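Betreff: Re: [Brorkus-Liste] Bohrungen oval nach Profilwechsel

Tyyne Hakala schrieb am Montag:
> Seit dem Wechsel auf Profil 27 fallen kleine Bohrungen
> zu eng und leicht oval aus. Riemenspannung ist geprüft.
> Liegt das am Slicer?

Hallo Tyyne,

eher an der Lochkompensation. Profil 27 setzt sie auf null, der alte Wert wird beim Import nicht übernommen. Bitte von Hand eintragen — getrennt für Innen- und Außenkontur. Die Ovalität ist ein zweites Thema: Umkehrspiel in Y, im Log als Fehler 382 vermerkt. Vor dem Messen das Teil vollständig abkühlen lassen.

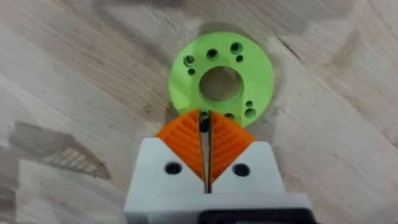

Ring mit Bohrungen verschiedener Größe, hellgrün

Die Messwerte bitte an Jouko, er pflegt die Tabelle.

Gruß
Toivo Rantala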